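Skirkavine, 10/04/2020

**Celen opens its hand-guided teaching kit to small workshops**

Celen has today released Fidar, a kit for teaching a robot arm a job by doing the job yourself. The user picks up a gripper, carries out the task on an ordinary table, and the recording is used to train the arm.

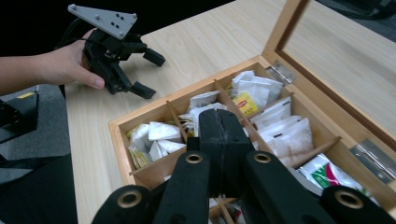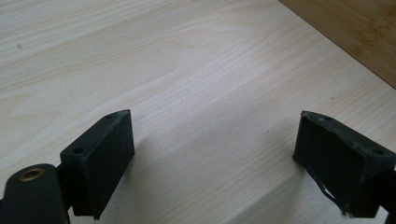 Fidar is sold as a pair of hand-held grippers with recording software, and it needs no robot in the room while the teaching is done. The user works through a task from start to finish, then resets the table and does it again. Sorting and packing small goods is the work most early customers have asked for. A tea box with a hinged lid and thin wooden dividers makes a good practice piece, as the paper sachets crease easily and stand close together. Each recording is checked before it is passed on for training, and poor ones can be struck out by the person who made them.

"People who pack things all day know how to do it, but they can't always put it into words," said Morfudd Gethin, who leads the project at Celen. "We ask them to pick up the gripper and get on with it."

The kit was tried out over 27 sessions with the packing firm Schmieder – almost 1,000 recordings were kept. New users were given 30 minutes with the grippers before their first recording. Knut Ostermann, production manager at Schmieder, said the staff who took part had no background in programming.

"The first few tries were slow and we threw them away," he said. "After that it was like using a pair of tongs. We still want a better way of marking the bad takes while your hands are full."

Celen says a foot switch for that purpose will follow as a separate part. Remote control of the arm, for jobs where a person cannot stand at the table, is being tested and is not part of this release.

Orders are open from today. Training days will be held in Skirkavine, with places for 2 people from each firm.

Press contact: Wiebke Albers, Celen, Skirkavine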